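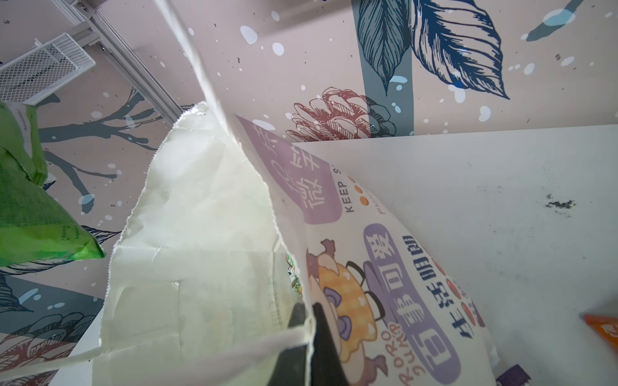
Keeping Pantry Shelves in Order

Wipe shelves with warm water and a little dish soap, then let them dry for 20 minutes before anything goes back. Paper liners last longer if they are cut a bit short of the front edge.

Put the oldest packages in front. Write the opening date on flour and rice with a marker. Brown sugar that has gone hard will soften overnight in a jar with a slice of bread.

Check for moths in January and again in summer.

Sobia Sandhu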